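Oct 9, 2018

So Bovedora and Carrasco are getting married after all. The announcement went up before breakfast and by lunch three people had forwarded it to me, as if I might miss it. A joint venture, "dedicated to driver assistance software," with a new office in Estalley and 200 engineers by next May. I read it twice and still could not find the part where anybody says what the thing will do.

My first question was who owns what. Bovedora makes braking parts and has the money. Carrasco has the software, or says it does. The release calls them "equal partners in vision," and I have been covering suppliers long enough to know that a sentence like that means the shares are not equal. I wrote to both press offices asking for the split. Carrasco sent me the release again. Bovedora sent nothing.

Then there are the 200 engineers. Estalley is a pleasant town with one good bakery and a train that stops running early. When Clokthorpe opened its lab there it promised 300 jobs, and the last time I asked it had 50, several of them in the canteen. Maybe the new people will do better. I would like to see one job ad first.
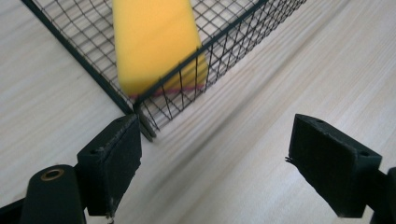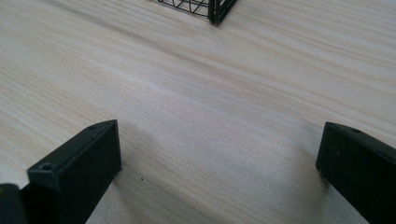 Dug out my old notes on Carrasco in the afternoon. Two years ago their lane-keeping demo was going to be in production cars "within eighteen months." It was a nice demo. I rode in the back seat and the car held its lane very well on a straight, dry road with no other traffic – my grandfather's tractor could have managed that. No carmaker has been named since, and none is named today either.

The one figure I half believe is 1392, the number of test hours they claim for the new system. Odd numbers make me trust people a little more, which is probably why they use them. Hours of what, though? Driving, or sitting in a garage with the computer on? I put that in my second email.

Filed a short piece at five, mostly question marks. The desk wanted "game changer" in the headline and I said no. We settled on "plan," which commits us to very little.

Still no word from Bovedora. Will call in the morning and ask for the shareholding again, and the lease on the Estalley building, if there is one.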